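Pritard publishes house rules for hand-held gripper work

8/3/22

Pritard has put out a code of practice for people who record tasks with hand-held grippers, the tools used to gather movements for training robots. It runs to 29 pages and asks firms to sign up of their own accord. Whether it will change anything is another matter. 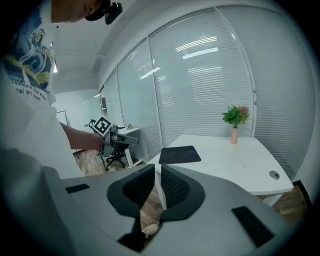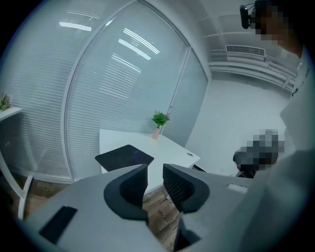
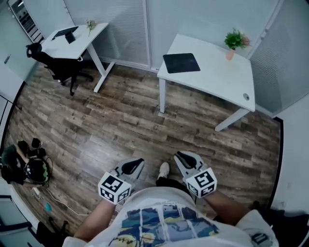

Gripper work in an office with white desks and a wood-look floor.

What the code says

Operators should stop for a break every 35 minutes, cables should be kept off walking routes, and marker cubes should be checked before each session. Anyone wearing a head-mounted device must be told what it records and how long the footage is kept.

Most of this is sensible. Much of it is also vague. "Kept off walking routes" comes with no distance, and the check on markers has no pass or fail. Pritard says it drew on 1,318 session reports, all from its own sites, and has not released them.

Who checks

There are no outside inspections. Firms fill in a form twice a year and send it to Pritard, which sells the training that goes with the code.

"We wanted something people would read," said Karim Haddad, who led the drafting. Rima Mansour of Twal, one of the 2 firms signed up so far, called it "a fair start".

Leen Hamdan, a safety adviser, was less keen. "If you write the rules, mark the forms and sell the course, I'd like to see a fail now and then," she said.

Stelar said it was still reading the document. A revised version is promised, with no date given.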